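Sultham House Laundry Room: Gallery

Updated 08/03/2026

The laundry room at Sultham House serves 16 apartments from the ground floor. It was refitted in November, when the old top loaders were taken out and the drain line was replaced. The entries on this page cover the room, the fittings and the machines. Survey notes are by Aldana Ledesma; plumbing notes are by Markos Giannakopoulos of Alexiou Building Services.

1. Supply and drain
Hot and cold valves are quarter-turn, labeled at the handle. Hoses are braided and are replaced every four years. The standpipe was raised during the refit after two siphoning complaints. Close both valves before moving a machine.

2. Floor
Sealed concrete with a fall toward the center drain. The strainer lifts out without tools. Lint collects at the north side first, so check there before calling about standing water.

3. Folding counter
Fixed to the wall on steel brackets, with open space below for baskets. The counter is wiped down on the same round as the machines. Do not stand on it to reach the window latch.

4. Booking board
Slots run two hours. Write the apartment number and the start time. A slot not claimed within 15 minutes may be taken by the next person on the list. Full house rules are on sheet 967, kept in the entry hall.

5. Detergent shelf
The shelf is shared and the bottles are not. Mark yours with the apartment number. Pustier powder is stocked by the building for anyone who runs out; use the small scoop and close the lid.

6. Washer, door open

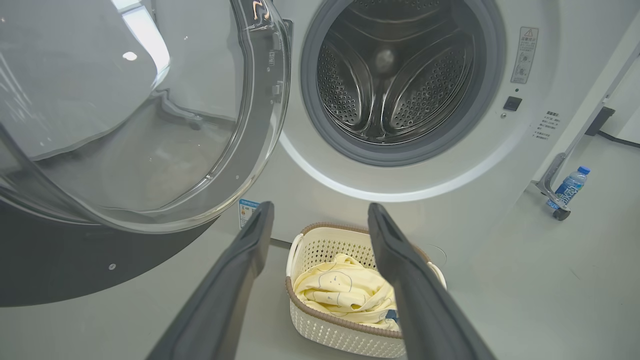
Gasket care takes a minute and prevents most of the odor complaints we receive. Pull the lower lip of the seal forward, wipe the fold with a damp cloth, then dry it. The gray rubber goes all the way around the opening, and the top half needs wiping as well. With the drum empty, turn it by hand and feel behind each of the three lifters for coins and hairpins. Wipe the inside of the glass bowl too. Leave the door wide open between loads.

Corrections go to Aldana Ledesma at the Mirnum Street office. Report leaks to Alexiou directly and give the machine position, counted from the entry door.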